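# Drellier test

The **Drellier test** is a household rule of thumb for deciding whether a broken domestic appliance is worth repairing. In its usual form it says that a machine should be mended if the repair costs less than half the price of a new one and the machine is in the first half of its expected life. It is named after Drellier, a chain of appliance repair shops that printed it on the back of its invoices. The rule is widely repeated in consumer columns and on repair forums, although the evidence that it saves anyone money is thin.

## Origin

The chain's own account is that the rule was worked out by its engineers from years of job sheets. No such sheets have been published. The earliest known printed version is a counter leaflet which gives the rule in a single sentence and then spends three paragraphs on service contracts. Later leaflets drop the word "roughly" before "half", and it is this firmer version that has been copied ever since.

A rival claim comes from Pokska, a maker of spare parts, which says that a similar rule appeared in its trade catalogue before the Drellier leaflet. The catalogue page usually offered in support carries no year, and its wording concerns boilers. Both firms sell things to people who decide to repair, and neither account should be given much weight without papers to back it.

## The rule in use

To apply the test, the owner needs a repair quote, the price of a comparable new machine and the expected life of the old one. The first is usually easy to get, though many firms charge a call-out fee before giving it. Whether that fee counts towards the repair is not stated in any version of the rule. On a cheap dryer it can decide the matter by itself.

The price of a new machine is less simple than it looks. Delivery, fitting and removal of the old appliance are sometimes included and sometimes not. Shops also discount heavily in December, so that a washing machine may fail the test one month and pass it the next with no change in its condition.

Expected life is the weakest part. Drellier's leaflets gave a table of lifespans by type of appliance, with no source. Owners with a machine that is used once a week are given the same figure as a family that runs one twice a day. Ergate, a lettings agency that adopted the test for its furnished flats, dropped the age condition altogether after finding that it rarely knew when its machines had been bought.

## The Tamiru survey

The only sizeable study of the test is the Tamiru survey, which collected answers from 2,173 households that had dealt with a broken appliance. Of these, 706 said that they had followed the half-price rule or something like it. The survey's summary states that these households were "more satisfied" with the outcome than the rest, and this phrase is the basis of most later claims that the test works.

There are several problems with it:

- Satisfaction was recorded soon after the event, before most repairs could have failed again.
- People who know of a rule may simply feel better for having followed one.
- The survey did not ask what was wrong with the machine, or whether anything was.

The last point was raised by Osamu Oda, a former service engineer who kept notes on more than 1,000 of his own call-outs. Oda wrote that a good share of the machines he was sent to had a blocked filter, a kinked hose, a tripped fuse or a door that had not been shut properly. In such cases the test gives an answer, but to the wrong question. He suggested that any rule about cost should come after a short list of checks, and noted drily that repair chains had little reason to print one.

Oda's notes have limits as well. They cover one man's round in one town, and he chose which entries to quote.

## Laundry appliances

The test is most often quoted in connection with washing machines and dryers, probably because their failure is hard to ignore. Pocket contents are a regular cause of trouble. Coins, hairgrips and loose buttons can work their way into the pump or lodge between the drum and the tub, and the noise that follows is easily taken for a worn bearing. The first is often a cheap job and the second may not be, so a quote given over the telephone on the strength of a noise is of little use to either half of the sum.
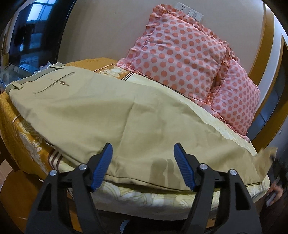 *Khaki trousers with a buttoned back pocket.*

Sealed drums complicate matters further. Where the bearings cannot be replaced separately, the whole tub must be bought, and the repair will nearly always fail the test. Critics say this makes the rule a measure of how the machine was built, with the owner's judgement playing little part.

## Variants

At least 2 variants are in circulation. The "third rule" lowers the limit to a third of the new price for machines out of guarantee. The "sliding rule" reduces the limit a little for each year of age, and is sometimes described as more accurate, though it relies on the same unsourced table of lifespans. Neither has been tested.

## See also

- Call-out fee
- Extended warranty
- Planned obsolescence
- White goods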